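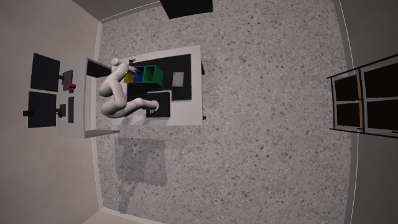

Teun Van Hecke wrote to us after the first edition to ask why a book on control software should begin in a simulator at all, when a real arm will teach you its bad manners in an afternoon. It is a very fair question, and this chapter is our rather long answer to it!

Our planner, Tulturis, does a great deal of its growing up in simulation (and so, I suspect, will yours). A path that swings the elbow through a tabletop costs you nothing there but a red line in the log. In the Prestham trials we ran 3572 plans before anyone switched a motor on, and 358 of them failed, most for reasons we could trace back to one careless frame transform. 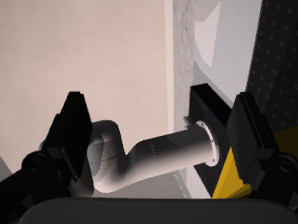 Chapter 5
Planning Before Moving
By the Tirnden teaching group

We shall start gently, with the view from the wrist, and ask what a planner needs to know that such a view leaves out. Section 5.1 sets up the coordinate frames, and please do draw them on paper as you go. The collision checker comes after that, and you will want your notes from Chapter 7 of the Prantl handbook beside you.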